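Workshop tips: folding knitwear with two grippers

Small notes from the Toft laundry trials, updated 2022-06-19.

Grip by the ends. In our comparison of 200 folds, a policy trained on end-to-end grasps failed 18 times. The one trained on mid-panel grasps did worse on every ribbed item - the fabric slid before the lift.

Keep the lift low. A garment held just over the table swings less, and the next grasp is easier to plan. 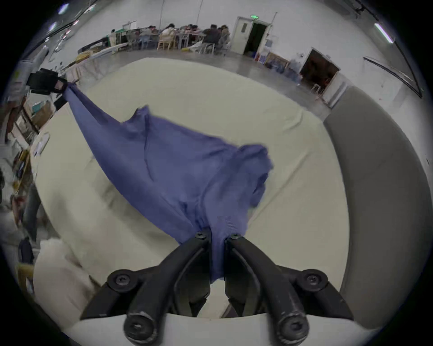
Blue knit held by two grippers over the cloth-covered table.

Spread a pale cloth under dark or mid-tone items. Pull it flat before each run and check for creases every 5 folds.

Check the finger screws before a session. A loose pivot shifts the pinch point by up to 2 mm, enough to spoil a replay.

Thick seams are still unsolved. The Gravby set, due in November, adds cuffs and waistbands.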